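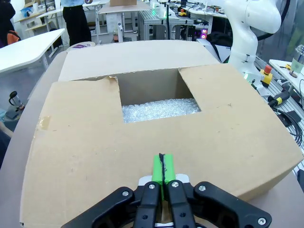
Onsri gripper at a carton of bubble wrap.

Home Reviews Packing Material Handling Archive Contact

Tulska Onsri two-arm packing kit
Reviewed by Ngan-ling Lo, 3/23/18

The Onsri is sold to small shippers who want help with cartons and don't have the floor space for a full packing line. You get two white arms, a gripper for each, wrist cameras, the controller and a year of software updates. Tulska sells it as a kit, and you supply the table. I used it at Hemthorpe over the course of 117 cartons, all of them plain brown corrugated and a good many of them used before.

I'll start with setup because that's where most of the work is. The arms bolt down easily enough. The cables are another matter. They are long, they are all black, and the labels are on one end only. I'd set aside a full day for mounting and routing and another half day for calibration. The manual covers calibration well and cabling hardly at all.

The emergency stops are big, plain buttons on yellow boxes, and I had no trouble hitting one in a hurry. They are easy to reset too. My only complaint is that the stop boxes don't come with any bracket, so you have to find your own way to keep them in place.

Flap handling is the main reason to buy this kit. A single arm tends to drag a light carton across the table when it pulls on a flap. With two arms you can have one hold while the other one moves, or have both take a flap at the same time.
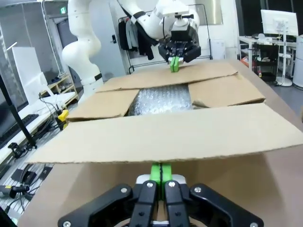 Both grippers on the flaps, one in front and one at the back.

On clean cartons the Onsri did this well. I'd rate it good on used cartons with soft edges, and only fair on anything with a badly torn flap, where it would sometimes close on a loose piece of paper and stop with a grip warning. The warning is clear and you can send it back for another try from the screen. It tries 3 times by itself before it asks for a person.

The green fingertip pads are soft enough that they left no marks I could find on the board. Tulska suggests a new pair every 1000 cartons. I didn't run it long enough to check that, but mine showed very little wear. Swapping them takes a small hex key and a bit of patience — the screws are short and easy to drop.

Teaching a new job is done by moving the arms by hand and saving positions. It's slow the first time. By my second job I was quicker, and after that I was mostly copying an old job and changing the carton size. Saved jobs can be renamed but they can't be sorted, so the list gets messy. An update planned for August is supposed to add folders.
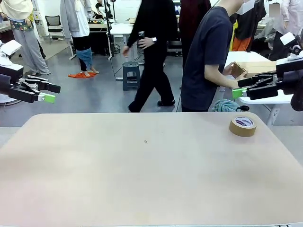 Can the Onsri tape a carton shut without extra parts?

The standard kit opens, holds and folds flaps, but it has no tape head. You can tape by hand while the arms hold the flaps down, or buy a separate tape machine and place it after the table.

I taped by hand for the whole review. The hold mode works for this and I came to like it. You tap the screen, the arms keep their position, and you tap again when you're done. I'd still want a foot pedal, which Tulska doesn't offer, as both hands are usually busy by then.

Speed is modest. An experienced packer will beat this kit on any single carton, and I don't think that's going to change with a software update. It makes more sense where the same carton comes up all day and the person at the table has other things to do, such as checking contents or printing labels. If your carton sizes change with every order, you'll spend too much time picking jobs from that list.
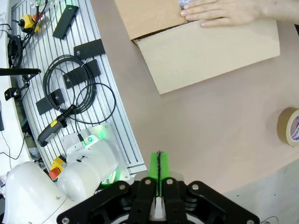 Table space is the other thing to plan for. The arms need room to swing, and a large carton turned at an angle takes up more of the table than the size chart in the manual would have you think. I ended up ignoring the chart and measuring corner to corner.

The nearest kit I've used is the Amerura, which is quieter and has better cable labels. Its grippers are stiffer, though, and it crushed the edges of lighter board. Between the two I'd take the Onsri for cartons and the Amerura for plastic totes.

Support was decent. I sent in 2 questions and had useful answers to both by the next morning. Spare pads and screws can be ordered through the same page. Get extra screws with your first order.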